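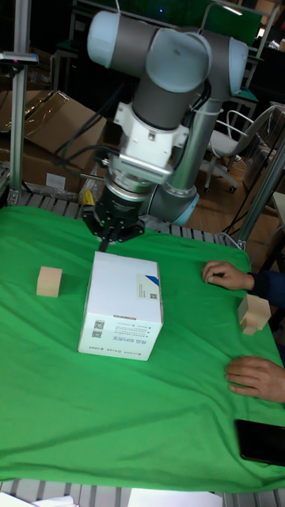

What does a small workshop get when it rents a robot arm from Dirkska? It gets the arm, a gripper and two days of training, and it pays by the month.

News > Automation > Services

Dirkska has opened its rental service to shops with fewer than 23 workers. Until May, only bigger customers could sign the contract, which runs for a minimum of 6 months.

The service is meant for simple handling jobs, such as picking up cartons and placing them for packing. Customers teach the arm its positions with a program called Vurer, and the company says that no coding is needed.

"We looked at the price of buying and we stopped looking," said Kieran Madigan, production manager at the packaging firm Mnguni. His team had the first job running on the second day – a change of box size took longer, and they had to call the support line for it.

Nokuthula Gumede, who leads the rental service, said that 66 shops have asked for an offer. Delivery outside the city is not yet included in the monthly price. A larger gripper, named Gusach, is planned, but Gumede did not want to give a date for it.

14 shares | 3 comments

Contact the news desk | © October 2020 | Back to top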